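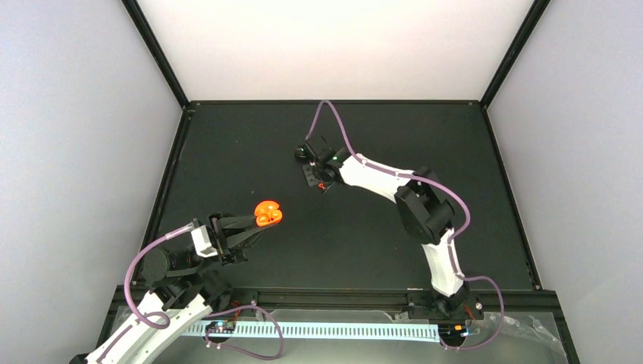

4. Dark tops, pale walls: what people told me about bench color

I came to color late in this project. The first three sections are all about bench height, reach and stool trouble, and when I drew up the diary sheets I left one small box at the bottom labeled "anything else." That box is where this whole section comes from. Of the 3,000 diary notes I collected from home sewing rooms, repair benches and model-making corners in Todstead and Tedlow, 141 were complaints or happy remarks about the color of the work surface or the walls next to it. That may not sound like a lot, but remember I never asked! Nobody filling in a sheet had been given the word "color" anywhere, and the notes on the subject were longer and crosser than the ones on almost anything else (stools excepted, see Section 3).

4.1 The pairing I kept meeting

Most of the 30 benches in the study were some shade of brown, and their owners had simply ended up with them. An old dining table, a door on trestles, a desk somebody's sister was throwing out. Where people had picked a color on purpose, though, they tended to go dark on the top and light on the walls. Figure 1 has that pairing in a very plain form: the top is a gray so dark it is nearly black, the walls to the left and right are pale gray, and the back one is a brighter off-white. A thin black trim runs along the back edge where the surface meets the wall. I'd like to talk about the trim for a minute, as it turned up in the diaries in a way I didn't see coming.

Where a black top runs straight into a white wall, you get one hard line between the two. Several people in Tedlow liked that line very much. One quilter used hers to square up fabric by eye before she reached for a ruler, and she wrote that she missed it whenever she worked at the kitchen table. A clock repairer didn't like his one bit. He found his eyes kept going to the edge and away from the movement in front of him, and he had taped a strip of gray card over it. Both of them had been at it for years, so I don't think this is a matter of getting used to things. My hunch is that it depends on how far back on the bench the work sits. The quilter's fabric goes right up to the wall, and the clock repairer's work stays close to his chest.

4.2 Finding the thing you dropped

This was the big one. If you drop a pin on a dark surface, it glints. If you drop a black snap on a dark surface, good luck to you. I read so many notes about black snaps, black thread, black screws and (one house only, but with real feeling) black dollhouse hinges. The people with white or cream tops had the same grumble turned around, with white buttons and pearl beads in the starring role.

I had expected the mid-toned tops to win here, and they sort of did, but in a grumpy way. Owners of plain brown benches wrote fewer notes about lost items, and when they did write one it was usually about the wood grain. A busy grain hides everything a little bit. A hand-sewer in Todstead described it as looking for a needle in a picture of a haystack, and I have been quoting her to my friends ever since.

The fix people reached for was nearly always a mat or a tray. Some bought one, and a lot more used whatever was in the house: a tea towel, the lid of a cookie tin, the back of a calendar. The Pinto mat that I handed out for the trial in Section 2 has one light side and one dark side, and I had chosen it only for its size. I feel a bit silly about that now. By the end of July, 27 of the households were flipping it over to suit the job, and I had not mentioned to anyone that it could be flipped.

4.3 Walls count too

People talk about their bench top and forget the walls, and I did the same when I was planning this. But the walls are doing a good deal of the lighting. A pale wall close to the work throws light back into the shadow that your own hand makes, and if there is one on each side you get it from both directions. Dark walls give you next to nothing. I noticed it first in a Todstead garage with bare brick on one side and a painted board on the other. The owner had set everything up to face the board without ever putting it into words, and when I asked he shrugged and said the other end was gloomy.

There is a catch, and it showed up mostly in the afternoon notes. A bright back wall is right in your line of sight. With a dark top in front of it, you are looking down at something very dim and then up at something very bright, over and over, all through the job. Eleven o'clock headaches were rare in the diaries. Four o'clock headaches were not. I can't put those down to the wall alone, seeing that tired people also slump and squint and forget to drink anything, but the notes that mention a headache do lean toward the rooms with the sharpest contrast. I would love for somebody with a proper light meter and more patience than me to look into this.

The gentler version that I came to like is a wall that's light but not glaring at the back, with the brighter paint kept to the sides. One household in Tedlow had done it by accident with leftover Cluno emulsion (they ran out of the white and finished with the gray) and theirs was the only diary in which the "anything else" box says "nice in here."

4.4 What I would hold back from saying

I'm not going to tell anyone to paint their bench. My rooms were small, they were all in two neighboring towns with the same kind of weather, and the people in them had volunteered, so I was bound to get folks who already had opinions on benches. I also changed the wording on the diary sheet on 26th May, when I gave the "anything else" box more space. More space gets you more words, and some of the long color notes came after that. I checked whether the early ones said anything different and they didn't really, they were just squeezed up smaller.

I also lumped shiny and dull surfaces together, which I regret. A glossy black top and a dull black top are two very different things to work on once there's a lamp over them, and several notes that I filed under color were probably about shine. I have gone back and marked those with a query in the coding sheet. Anybody reusing the diaries should leave them out of any count of light against dark, or go back to the household and ask.

The lamps themselves get their own section next, including the sad business of the clip-on ones.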